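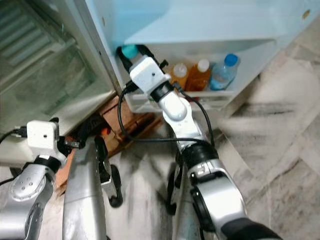 Section 4: Door Bins and Bottles

Welcome to the part of the Faleo setup that makes the biggest difference to your mornings! The door is the hardest-working piece of a refrigerator, and ten minutes spent on it now will save you a lot of digging later. The low door bin is the home for anything that stands upright and gets poured, and it's perfectly happy with a mixed row: a small bottle with a white cap, a taller one beside it, a clear water bottle with a blue cap at the end. The raised lip along the front keeps them in line when the door swings, so you can pack them close together and still read every cap from above.

Before you start

Let the refrigerator run empty for 4 hours after plugging it in. If it was carried on its side, let it stand upright overnight first, then plug it in. Wipe the bins with warm water and a drop of dish soap and dry them well, especially along the ends where they meet the door. Have your bottles out on the counter where you can see them all at once (you will find duplicates, everyone does).

CAUTION: Do not wash the bins in the dishwasher. The ends can warp, and a warped bin will not seat on its supports.

4.1 Fitting a door bin

1. Open the door as far as it will go.
2. Hold the bin level with both hands, lip toward you, a little above the pair of supports you want to use.
3. Push it back until it touches the door liner.
4. Press down evenly on both ends. You should feel each side settle.
5. Tug gently upward on the front lip. If one end lifts, take the bin off and start again from step 2.

To remove a bin, empty it, then lift straight up. If it sticks, tap the underside with the heel of your hand, first one end and then the other. Please don't pull it toward you by the lip!

4.2 Choosing the height

Put the first bin at the lowest position and stand your tallest bottle in it. Now fit the next bin above, leaving at least 2 inches over the cap. That gap is for your fingers. It looks like wasted space on day one and you'll be so glad of it by day three, when you're half awake and reaching for the juice.

Bottles up to 385 mm tall can stand in the lowest position if the bin directly above is left out. Anything taller goes on its side on a glass shelf, with the cap tight.

4.3 Loading the bottles

1. Start with the heaviest bottle and set it nearest the hinge.
2. Work outward toward the handle side, finishing with whatever you reach for most. Water is a great choice here.
3. Slide the bottles together so they support each other.
4. If there's space left over, fit the bottle divider (part 205, in the accessory bag) and push it up against the last bottle.
5. Close the door slowly and listen. A clink means there's too much room. Move the divider in and try again.

Note: Small bottles love to vanish behind tall ones. Keep everything in a single row and you'll always know what you have.

Note: The door is the warmest spot in the refrigerator. Sauces, dressings, juice and water do beautifully there. Keep milk and eggs on the shelves in the main compartment, toward the back.

CAUTION: Do not hang on the open door or lean on a bin while loading. Keep small children clear of the hinge side.

CAUTION: Never store glass bottles of carbonated drinks against the rear wall, where they can freeze and crack.

4.4 Weekly care

Pick a day, pull the bottles out, and wipe under them. Sticky rings come up easily with a damp cloth if they're only a few days old. For older ones, lay the wet cloth over the spot for some 4 minutes and go have your coffee. Wipe the bottoms of the bottles too before they go back in, and check the caps while you're holding them.

Run the same cloth around the door gasket, getting right down into the folds. If the gasket feels stiff, warm it with a cloth wrung out in hot water and press it back into shape with your fingers.

Replacement bins and dividers can be ordered from Landix parts counters. Give the model name and say whether you need the upper or lower bin, as the two are different depths.

Section 5 covers the glass shelves, including how to move one without emptying the whole refrigerator.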